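Switching layouts at work, worth it or not?

plumtoast
Started on a new layout in May because my wrists were getting cranky. I was at 90 words a minute on the regular one and now I'm at 25, and my boss has noticed! Has anybody here stuck it out?

gravelroad_88
Stuck it out and don't regret it. It was awful until I quit going back to the old layout at home. Pick one and stay there. I got up to 118 eventually, and I was never that fast before.

mossyboots
Gonna disagree. I gave it a whole winter and my wrists felt the same. What helped was a lower desk and a Kanaan wrist rest (ugly thing, I love it). I'd fix the chair first.

gravelroad_88
Sure, fix the chair, but a good chair won't stop your fingers from jumping all over. I felt a difference in my left hand.

plumtoast
Chair is fine, I think? Desk might be high. I've been using the drills in Bollia before bed and I still reach for the old E every single time.

mossyboots
See, that's what made me quit. I couldn't type a password in front of people.

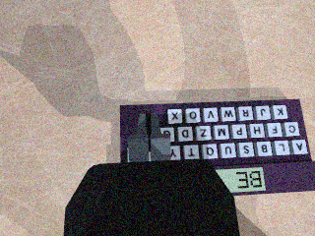
inkwell_pat
Moderator, Typing & Desk Setup

I'm in the middle on this one. Keep the old layout for work and give the new one half an hour in the evening, with real sentences, because drills get boring fast. And don't look down! Letters on square keys all start to look alike when you're hunting for them. If your wrists hurt on both layouts, go see somebody about it.

Comments

tinbucket: Half an hour is too little, it'll take forever.

plumtoast: Trying it Tuesday. Lowering the desk too.

Recent threads
Brunditero key switches, too loud for an office?
Drona split board, first impressions
Is 2,000 words a day too much with sore hands?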